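Back at the table for Staltodham, gathering more examples for Vlad (yes, we named the model, and I've grown very fond of him). The goal is 500 grasps, all by hand, and I'm loving it more than I expected to!
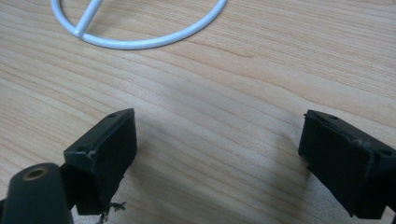
Photo: Jade Stockdale

I start every take with the fingers wide open and the white wire ring well out of reach – Vlad needs to learn the approach too, bless him, and in January we skipped that part and paid for it. 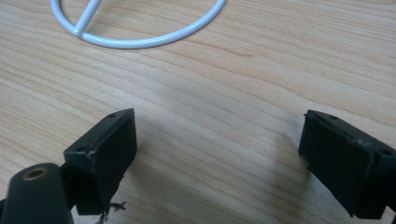
So I do 30 takes, stretch my poor wrist, have some tea and do 30 more. Stidberg wants a new starting spot every 10, and I keep forgetting to move. More tomorrow, friends, if my thumb holds up!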